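Who Throws Away What: Waste Sorting in Shared Student Housing
Final report, Group 4
Lihua Xia, Anqi Jia, Jianhua Yin
Submitted 11 November 2023

Background
Everyone we interviewed said they recycle. The trash told a different story, and we have the gloves to prove it. Our project asked whether clearer labels would improve sorting in the kitchens of Voklow Hall, where 18 residents share two kitchens and very few opinions about compost.

Method
We put new labels up in the north kitchen and left the south kitchen alone. Jianhua weighed the bags each evening for 17 days. Lihua had a cold for most of this and considers herself the winner.

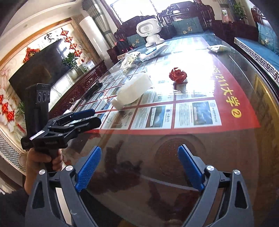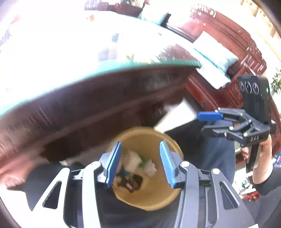
Results
Paper in the landfill bags dropped by 900 grams in the north kitchen over the study. In the south kitchen it rose by 1,000 grams, mostly pizza boxes from one birthday party. Food waste did not change in either place. Several residents told us they liked the labels. One asked when we had put them up, on day 16.

Limitations
Two kitchens is a small sample. Residents knew who we were and tended to leave the room when we came in with the scale. We would also choose a study period with fewer birthdays.

Thanks to Zhuoran Yuan for comments on the first draft, most of which said "shorter."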